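Parura software catch-up — minutes
Shelf picking cell, wrist view over the grey tray

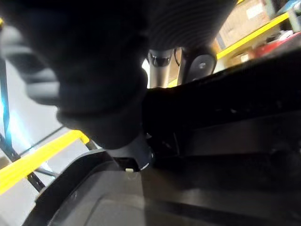 1. Perception
Tray rim detection still jumpy when the gripper is low. Finger fills too much of the wrist view, mask is hand-drawn and out of date. Agreed: generate mask from the gripper model at start-up. Yellow rails sometimes picked up as tray edge, colour filter to go in before the edge fit.

2. Planning
Collado branch merged. Replans down to 2 per pick on the test set, was 4. Approach from above OK. Approach from the side still clips the collision margin on the shelf uprights, margin to stay as is untill the new calibration is in.

3. Control
Wrist force threshold too touchy, 43 false stops in the overnight log. Almost all on the descent. Try filtering first, dont raise the limit. Zurklow driver update on hold, it changes the message timing.

4. Tooling
Zisen log viewer can't open the split files. Workaround in the wiki. Bag names to include the branch from now on.
Discussion on moving calibration into the same repo — no decision, back on the list for September.

Actions
Mask generator — perception
Colour filter, with replay test — perception
Force filter, rerun overnight log — control
Fix split file loading — tooling

Closed 11.40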